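News from the back bench

If you have walked past the end of the packing room at Helside since November, you will have noticed that the sorting bench has grown arms. Two of them, white, on loan from Rarneo under a trial agreement that took longer to read than the machine took to install. They are learning to clear and sort small returns into the blue bin, a job three of us used to share and none of us fought over.

Management calls it the Busetti project, after the room. The rest of us call it the bench, as in "who's on the bench," and the answer is still usually a person. Somebody has to set the bits out, start the run, watch it, and write down what it did. Nouhaila Bensaid has done most of that so far, and her logbook is a good read if you like the word "again."

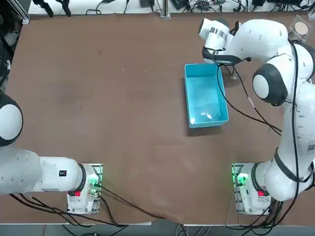
The training was two afternoons and a binder of 48 pages, eight of which concern the red button. We were all made to press it. Taha Mahrous pressed it with such conviction that the trainer moved on to the next chapter early.

As for what has changed, the bending and reaching has gone down, and my shoulder has sent its thanks. The standing has gone up. Watching a machine is more tiring than doing the job yourself, and we have asked for stools. The request is with Benmoussa, who handle our fittings, and who have replied with a catalogue.

There is also the matter of glass. Jars and small cups come back to us in fair numbers, and clear glass has its own page in the logbook. Until the trial ends, anything chipped still goes to a person with gloves, and so does anything with a label that needs reading twice. 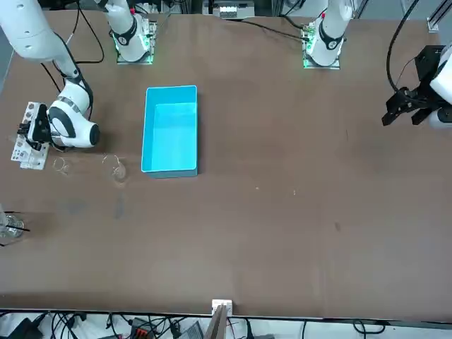 On hours, since everyone asks me in the tea room: the roster stays as it is until the trial is reviewed. Nobody's shifts have been cut. The afternoon returns slot has been renamed "bench supervision" and pays the same, though I did enquire whether the longer title came with anything. It did not.

If you want a turn, put your name on the sheet by the kettle. You will need the training first, and closed shoes. Please don't leave your mug on the bench, and don't borrow the blue bin, however much you need one. Taha has the spare binder if you'd like to read ahead.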